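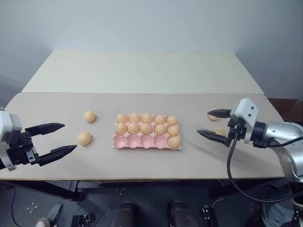
Chapter 3
Picking and Placing with Two Arms

In this chapter you will learn to:
Set a home position for each arm
Divide a shared table into work zones
Write a pick-and-place routine for fragile parts
Keep a log of trial runs

In February, the robotics club at Gallegos High School entered the handling event at the Mudine student meet. The task was to fill an egg tray using two arms, with one operator and no hands on the table. Team captain Braulio Camacho kept the club's log, which lists 248 practice picks. Most of the early entries have the same note: "closed too far."

An egg is hard to grip. Its sides curve, its shell cracks under a small load, and no two are quite the same size. A program that works for a wooden block will often fail on an egg, even when the arm goes to the right place. The fingers have to open wide enough to clear the shell, come in level, and stop closing at the right point.

A second arm adds another problem. Both arms must reach the tray, but they cannot be over it at the same time. Section 3.1 covers work zones and the wait command. Section 3.2 deals with finger travel.

Before You Begin
Read the safety rules in Chapter 1. Allow 20 minutes to set up your table.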